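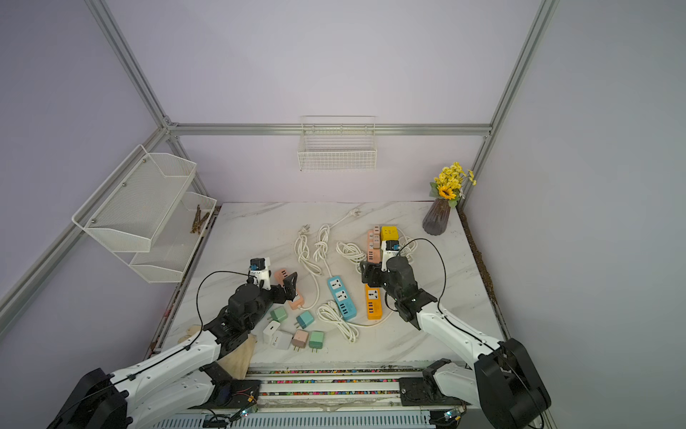

*4 min read*

I should start by admitting I did not need more power strips. I had a perfectly good drawer full of elderly extension leads, all of them a sort of yellowed fridge white, and one that buzzed if you looked at it funny. But Jendley do theirs in colours (pink! orange! a lovely pale blue!) and I am weak, so I bought a batch in June and have been living with them ever since.

They come up in the mixed bundle on the Jendley site, along with the little wall chargers and the yellow cube socket, and I paid extra for the postage out to Bukurgate. Mine arrived in one big box with the cables all wound up. Enjoy those neat coils while you can. I've wound mine back up more times than I care to think about and they go their own way every single time, especially the long white ones, which seem to want to be in a heap with each other.

Right, the strips. The thing I like most is having USB ports on the same block as the sockets. My old leads had none, so every phone in the house needed its own plug, and then we'd run out of sockets, and then somebody would unplug the lamp. Now the phone cables go straight in and the lamp stays on. Bliss.
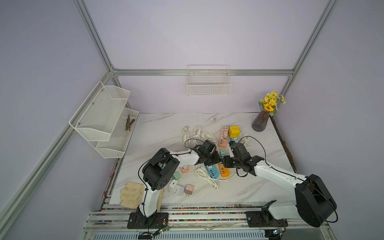
The colours turn out to be properly useful as well, which I wasn't expecting. Orange lives by the telly, pink is the bedroom, blue goes wherever I'm working that day. If I find the orange one upstairs I know something's been pinched. I did wonder whether I'd get sick of them, and I haven't yet, though my sister thinks the whole lot looks like a sweet shop.

Now the moans. The cable is white on all of mine, whatever colour the strip is, and white cable shows every mark. A matching one would have been much nicer and I'd have paid a bit more for it. The sockets are also closer together than I'd like. Two slim plugs side by side, no trouble at all. One slim plug and one of those great fat adaptor bricks, and you'll be swearing. I've ended up putting the fat ones at the end and leaving a gap, so a socket goes to waste.

The yellow cube is my favourite and also the daftest thing in the bundle. It's small enough to chuck in a bag and I take it whenever I stay over anywhere, but it's a bit top-heavy with a big plug in it. Mine usually gets parked on top of one of the flat strips when it's off duty.

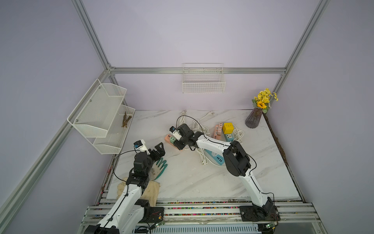
Something I'd really recommend, whoever's strips you buy: get the lot out on one table once in a while and sort through it. I do mine with everything unplugged, an old cloth for the dust, and a cheap pair of gloves if I've been rummaging behind the bookcase (it's grim back there). Look along each cable for nicks, check nothing's gone brown or wobbly round the sockets, and wind everything up again before it goes back. It takes me half an hour with the radio on. I found a cracked plug on one of the old leads that way and it went straight out.

The little chargers I'm less sure about. They're sweet, and I've got mint, teal, pink and white ones all over the house, but they're so small that they wander. One went missing for a month and was in a coat pocket. They do the job for a phone overnight. I wouldn't bother with them for a tablet, mine crawled.

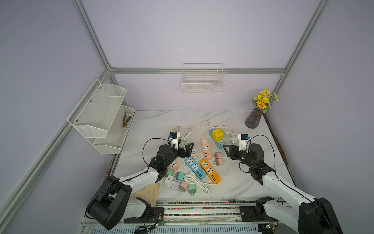

*The full spread, chargers and all, with the yellow cube on its usual perch.*

I did have a look at the Espiritu range before buying, mostly in the big shop at Undisville. Theirs feel heavier and the sockets are better spaced, but they only come in black or grey and the ones I picked up had no USB at all. If you've got a lot of chunky plugs I'd honestly go for those. For a house full of phones and one overworked lamp, I'd buy the Jendley bundle again.

Four out of five. It'd be four and a half with coloured cables.

Posted 22 October 2019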